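Visit report: Hirneck, simulation cell for the two-arm robot

Hirneck opened its test hall to outside technicians for one afternoon in September. Most visitors went to the palletizing line. The stop covered in this report was a smaller room at the back of the building, where the two-arm robot is kept as a model as well as a machine. The model runs on its own workstation under a package called Quintero, and the staff call the whole arrangement the simulation cell. It has a maintenance sheet, a fault log and a service interval like any other cell in the building.

The service interval is 3,000 cycles. One cycle is a full reach over the table, a close, an open and a return to the ready pose. At the end of each interval the model is stopped and checked in a fixed order: joint zeros, gripper travel, cameras, contact settings. The check we attended had reached the grippers.

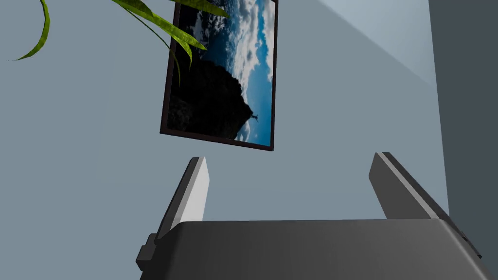 Simulated gripper, fingers open and empty, against the wall of the model room.

Gripper travel is checked with nothing between the fingers. The technician commands the fingers fully open, reads the position of each one from the joint table and compares the two values. A difference larger than the tolerance on the sheet means the zero of one finger has been moved, which in a model is nearly always an edit to a file. The fingers are then closed until they touch and the reading is taken again. Ten closings, left gripper first, then right.

The wall picture with the cliff and the tiny figure with raised arms is used for the camera check. It has a hard line between dark rock and bright sky, and a wrong camera roll or a changed lens value shows up along that line quickly. The technician renders the view at a stored pose and lays it over the reference render. At our visit the first overlay did not match. The stored pose had been written before the last change to the wrist mount, and the mount offset had been updated in one file and left alone in another. The repair was one line. Finding it had taken most of the morning, according to the log.

We asked how often this happens. The log for the current version of the model has 76 entries. Of these, 24 are offset errors of the same type, and most date from the weeks after the mount was changed. The staff now keep the mount offset in a single file which the others read. Older scenes still carry their own copy, and they are corrected when somebody opens them.

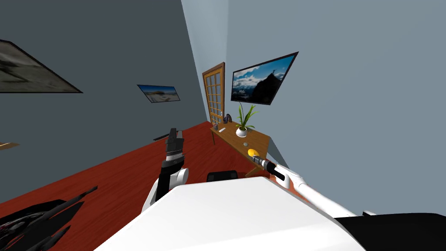

Report and text: Findia Technical Visits, Automation Section

The second half of the visit dealt with reach and contact. The model room is furnished like a living room, with pictures on the walls, a long wooden table and a potted plant in a white pot on the tabletop. The right arm works over the table. The small yellow object near the edge is the contact target, and the approach is stopped with the gripper tip just beside it so that clearance can be read before the fingers move.

Contact settings are the part of the model that needs the most care. If the surface of an object is set too stiff, it jumps at first touch. If it is set too soft, the fingers sink into it and the joint table reports a grip width smaller than the object. Hirneck adjusts one value at a time and repeats the approach after each change. The technician had a passing run on the target at a stiffness setting of 88 in the Quintero scale and left it there.

The left arm is held raised and away from the table during this test. It is not powered down. Its joints remain under position control, and any drift in the left arm while the right is moving is entered as a fault, as it points to a coupling error in the torso joint.

Two remarks for members planning similar work. The leaves of the plant are modeled as separate long blades, and at Hirneck they are excluded from collision checks to save computing time. A planned path can therefore pass through the plant without a warning. The staff check paths near the pot by eye. Second, the reference renders are tied to a lighting file. When Kestent supplied a new version of that file, every overlay failed at once and all the references had to be rendered again.

The joint table export and a blank copy of the maintenance sheet were handed out at the door. The sheet is two pages and covers the arms only. The torso has a separate sheet, still in draft.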